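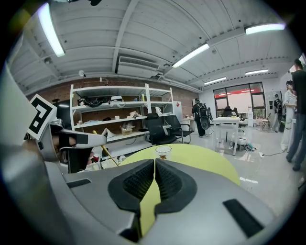 Two grippers over the table, one of them held by hand.

Joint Working Group on Seabed Sediment Cores
Minutes of the spring meeting, Mar 20, 2025
Narkgate Marine Station, upstairs meeting room

Present: members from Narkgate Marine Station, the Ostrowski Institute and Novance. The Rusus field office joined by phone. One apology was received from the Ostrowski side.

1. Minutes of the last meeting
Approved with one correction. Under item 5, "cold room B" should read "cold room A".

2. Core storage
The station reported that cold room A is nearly full. The older cores from the Rusus shelf take up most of the lower racks, and many have already been split and logged. Ostrowski offered to take the archive halves if transport can be arranged. Novance asked that no core be moved until its label has been checked against the master list - there were mismatches after the last transfer.
Agreed: the station will check labels first and send the list to all partners. No cores will be shipped before then.

3. Spring cruise
The cruise is still planned for May. The ship will have 4 days on site, one fewer than requested. Rusus suggested dropping the northern line and keeping the full set of stations near the slope. Ostrowski preferred to keep at least two northern stations for comparison with earlier work. After some discussion the group settled on two northern stations, to be done last if weather allows.
Winch time was raised again. Each gravity core takes about 90 minutes from deck to deck, and the current schedule leaves little room for repeats.
Agreed: Rusus to send a revised station list. Novance to confirm the number of core liners on hand.

4. Data sharing
The draft agreement was discussed. Open points are the length of the hold period before release and who answers outside requests. Novance would like a hold of three years. The other partners think two is enough. Left open. Ostrowski will circulate new wording for section 3 of the draft.

5. Public forum
The station has been asked to host an afternoon of short talks on seabed resources in the fall. Members were in favor. Each partner is to offer one talk. The question of travel costs for speakers was put off to the next meeting.

6. Other business
The freezer alarm in the sample prep room now calls the duty phone - please update contact sheets.
Visitor parking has moved to the lot behind the boat shed.

Next meeting: after the cruise, at Ostrowski. Date to be set by e-mail.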